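Renting the hand, keeping the task

Opinion - April 2020

Divelora sells its hand-held gripper kit by subscription: two grippers, mounts, spare finger pads and a place to upload recordings. The price is 3000 a year, which sounds modest beside an arm. My view is that the hardware is worth renting and the task library bundled with it is mostly not.

The task we spent longest on was the mouse: grasp it, lift it, set it back on its pad.

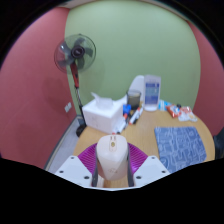
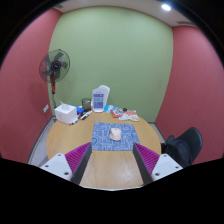

Drondelov, which runs the kit at two sites, disagrees with me on the library and wrote that a fixed list of tasks is the only thing that makes recordings from different rooms comparable, and that a team left to write its own will produce 50 variations of whatever is easiest to pick up. That is a fair objection. I have seen the same drift at Molmont, where the first month of free-form recording was nearly all cups.

The trouble is what the library fixes. It specifies the object, the start position and the order of steps. It says very little about the approach angle, the closing force or how long the operator should hold before releasing. Those are the variables a policy has to learn from, and they are left to habit. A mouse is a good test of this. The shell is rounded and narrows toward one end, so a grasp taken a little too far along the body tends to rotate it. Two operators following the same card will give you two different grasps, and the card records both as correct.

The fingers themselves are sound. The ribbed pads give enough to follow a curved shell, and the stiffer strips at the contact face keep it from rolling. We changed pads after about 100 sessions. The change takes four screws per side and a driver that should have been in the case.

The calibration routine is slower than the manual claims and has to be repeated whenever a mount is loosened. Divelora promised a shorter version in October. It has not shipped.

What I would like to buy is the kit at a lower rate, without the library, with a written format for describing a grasp. Te Moana offers something close to this as a download, though its format assumes a single camera and drops the finger opening between keyframes. Drondelov's point about comparability would still be met, as two rooms can share a format without sharing a list of objects.

Divelora's current terms do not allow the split. Renewal is per kit, library included, with 4 weeks' notice to cancel.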